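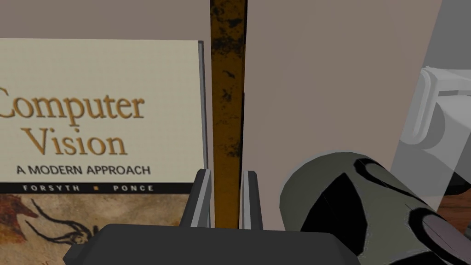

Figure 1. Simulated wrist view, with a textbook standing to the left of the gripper.

Crichton Project: Code of Practice for Simulated Manipulation Trials
Progress report to the Dramard Fund
Submitted by Loredana Greco, Cirness Institute, 15 September 2025

Summary

The project is drafting a code of practice for manipulation trials carried out in simulation. The present draft contains 12 rules. They cover scene preparation, recording, labeling and the reporting of failed attempts. All trials in this period were run in the Plidorlow simulator.

Work completed

A total of 585 trials were recorded, against a target of 400 in the grant agreement. Each was checked against the draft by two reviewers working separately. The reviewers disagreed on 122 trials, and most of these disagreements concerned Rule 4, which governs the naming of objects that overlap in the wrist view. A label such as "apple" was applied the same way by both reviewers. Labels for partly hidden items were not, and the rule now allows an entry of "unidentified" with a short note on shape and color.

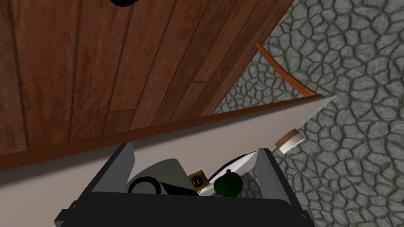 Changes to the draft

Rule 7 has been rewritten. It previously required a note of every surface in view, and reviewers found this slow to apply. The new text asks only for surfaces within reach of the arm - all others are left to the scene file. Rule 9, on keeping failed attempts in the record, stands as first written.
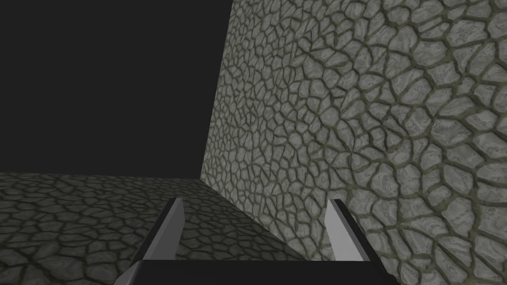

Rule 11 sets out what must be logged when the gripper holds nothing. Earlier wording treated such views as blank and allowed them to be dropped, and this made trial lengths hard to compare. Under the revised rule they are kept and given a finger state and a background entry. A view with the fingers apart, stone wall to the right and plain dark space at upper left is therefore logged as "open, no object, background incomplete."

Next period

The 122 disputed trials will be reviewed again under the revised text. A request to move unspent travel funds to reviewer hours is attached for approval - the total budget is unchanged.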